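Laundry notes: floors, baskets and loose items

Members in the Fernis flats asked for a fixed order of work for laundry days in the living room. The order below applies from Sun 8 March and will be reviewed in April.

Clear the floor first. A pale, smooth floor shows small dark specks readily, and grit picked up by a clean towel goes back into the drum with it. Sweep along the front of any upholstered seat, then out towards the door.
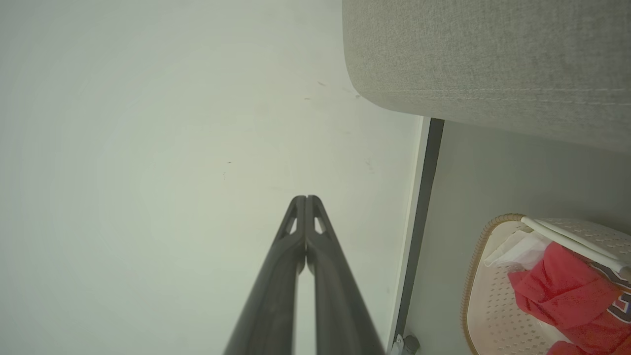 Sweep again once the last load is folded. A dry microfibre pad is enough for lint; a damp one leaves streaks.

Set the basket down on hard floor, clear of the rug. Perforated plastic lets air through the sides, but a solid base does not, so damp items should not stand in it overnight. Strong colours go in alone — a red cloth and pale towels are two loads. Tuck long pieces inside the rim before lifting by both handles.

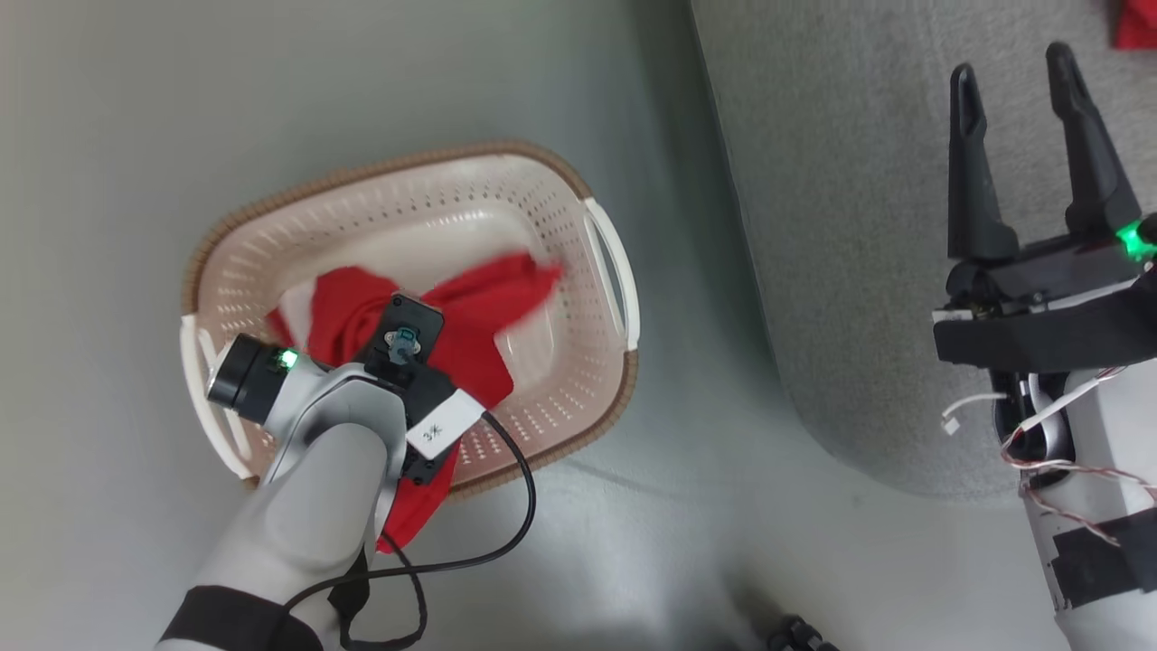

Chin-lung Lo would add that folding each piece once before it goes in saves ironing, and that a crumpled cotton cloth left until evening will need steam. The point is accepted for cotton. Synthetics may go in as they come.

Wipe plain surfaces and edge strips last, working from the top down.

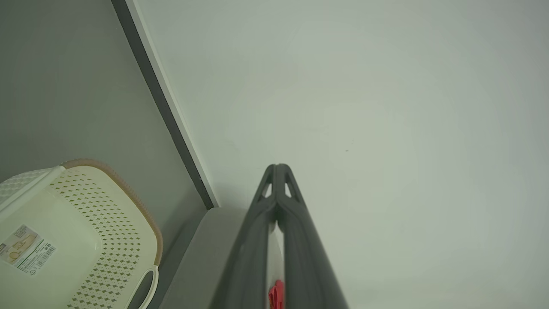

Dust collects where a trim meets a flat surface, and a soft brush reaches it better than a cloth. Rinse the brush in plain water and stand it bristles up to dry.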